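# Interrupted suture

An **interrupted suture** is a stitch that is placed, knotted and cut by itself before the next one is begun. A row of them closes a wound the way a row of buttons closes a shirt, with the same advantage: when one gives way, its neighbors are under no obligation to follow. The alternative, the continuous or running suture, uses a single thread from end to end and is faster to put in, a fact its supporters rarely leave unmentioned.

## Technique

The needle is curved and is meant to travel along its own curve. It goes in at a right angle to the surface, passes under the gap and comes up on the far side at a matching distance from the edge. Beginners tend to push it straight ahead, and the tissue objects by tearing.

The thread is then pulled through until a short tail remains, and a knot is tied over the wound or slightly to one side of it. In an instrument tie the long end is wrapped around the jaws of a needle driver, the jaws take hold of the short tail, and the two ends are drawn apart. The next throw is wrapped in the opposite direction, giving a square knot. Wrapping it in the same direction gives a granny knot, a form much loved by shoelaces and by nobody else.

Tension causes most of the arguments. The edges should meet and no more. A stitch pulled too tight cuts off the blood supply of the tissue it is supposed to help. In her teaching notes, Birthe Thygesen gave the rule as "approximate, don't strangle," a phrase that students repeat faithfully while strangling.

## Thread

Suture thread may be absorbable or permanent, and either a single filament or a braid. Single filament slides easily through tissue and remembers the shape of the packet it came in, so that it springs into loops whenever it is let go. Braid lies flatter and holds a knot better, but drags on the way through. Dark dyes are common, for the plain reason that a thread has to be found again.

Short ends are a nuisance of the interrupted method in particular. Every stitch produces two tails and usually an offcut, and on a small field the offcuts soon outnumber anything useful. Jianguo Qian advised clearing them after each knot - advice generally taken after the wrong strand has been pulled.

## Practice

The stitch is learned on pads, fruit skins and butcher's leftovers. The Collado drill, found in several course handbooks, asks for 30 stitches at even spacing, each with a bite of 5 millimeters on either side. It is graded with a ruler, and has done a good deal for the sale of rulers.

With long-handled or wristed instruments the order of work stays the same, but the thread is usually cut shorter before starting. A long thread has to be hauled through in stages, one jaw passing it to the other, and each handover is a chance to lose the tail. The instruments are kept close together and near the surface while the loops are formed.
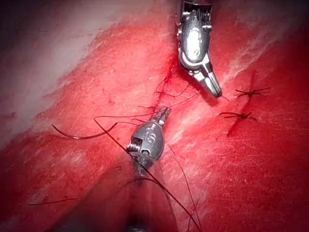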